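Clamia opens its winter walking season this December

Visitors to Clamia can look forward to 7 guided walks this winter, and we at Casidura could not be happier to be welcoming everybody back to the old harbor lanes, the chapel hill and the long, breezy path out to Pinto Point.

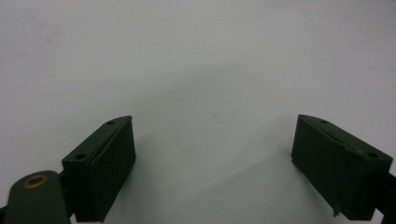
Two dark green gripper fingers against a pale gray-white surface.

Every walk leaves from the Skustavard ferry landing on Saturday mornings, with a good stop for soup and a warm-up on the way. Groups are kept to 6 guests, so there is plenty of time for questions (and for stories!). Last winter 123 people joined us, and we would dearly love to see many of them again.

Places can be booked at the Casidura visitor desk in Clamia.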